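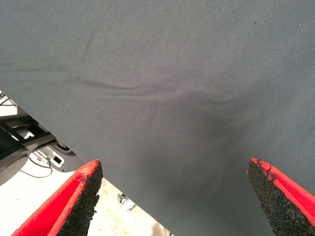

Gray woven fabric with a shallow crease across the middle.

STENHAM, October. Drindus, which runs long-term care homes in and near Stenham, will extend its medication review program to all of its residents this fall. Until now the reviews were offered only to people moving in from a hospital.

Under the program, a consultant pharmacist goes through every drug a resident takes, including over-the-counter products and supplements, and discusses the list with the attending clinician and the nurse in charge. Residents and their families are invited to take part. Any change is written into the care plan and checked again at the next visit.

The first stage covered 60 residents in two buildings. The expanded program has places for 200, and Drindus expects to fill them by spring. Pharmacy services will be supplied by Mitsotakis-Vlachou under an agreement signed this month.

"Many of our residents arrive with prescriptions from several doctors, and some of those were started years ago for a problem that has since gone away," said Despina Onu, director of nursing at Drindus. "A sleeping pill that suited someone at 70 may be making her unsteady at 88. We want a pharmacist to look at the whole list on a regular schedule."

Reviews will pay special attention to sedatives, blood pressure drugs, blood thinners and medicines that can cause confusion. Kidney function results will be requested before the review when the chart has no recent ones. No drug will be stopped without an order from the resident's clinician.

Records will be kept in Pladance, the charting software already used on the nursing units. Raimo Heiskanen, lead pharmacist for the program, said staff training is under way and that night shift sessions have been added at 11 p.m.
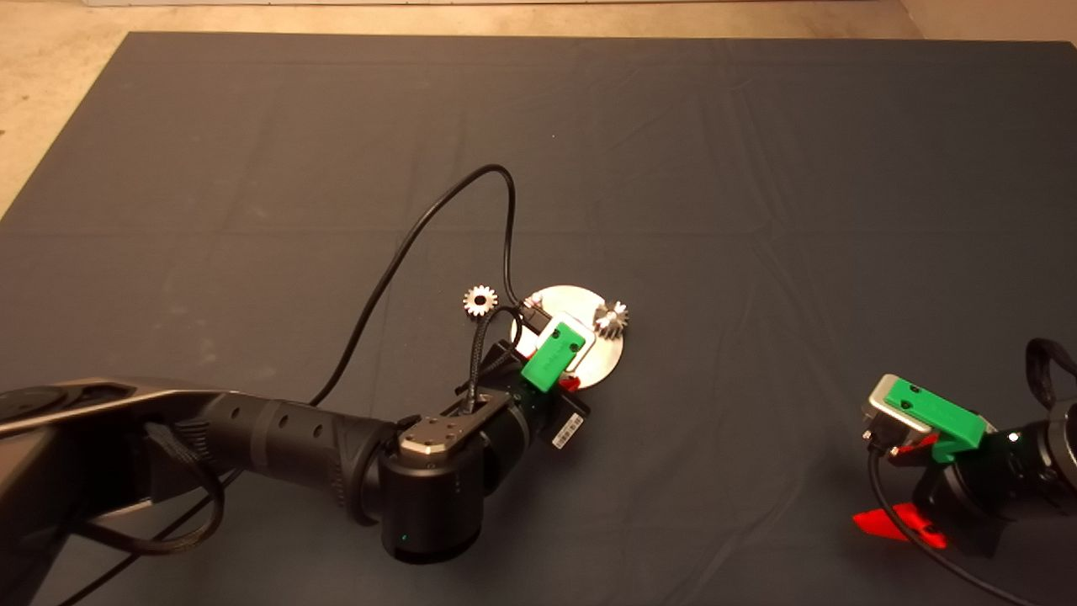
Can a family ask for a review before the scheduled date?
Families can ask the charge nurse at any time, and a request made after a fall, a hospital stay or a sudden change in alertness goes to the front of the list.

There is no separate charge to residents for the review. Families who would like to attend should tell the unit office and may join in person or by phone. Written summaries are available in large print.

Contact: Yasaman Tehrani, Communications, Drindus, Stenham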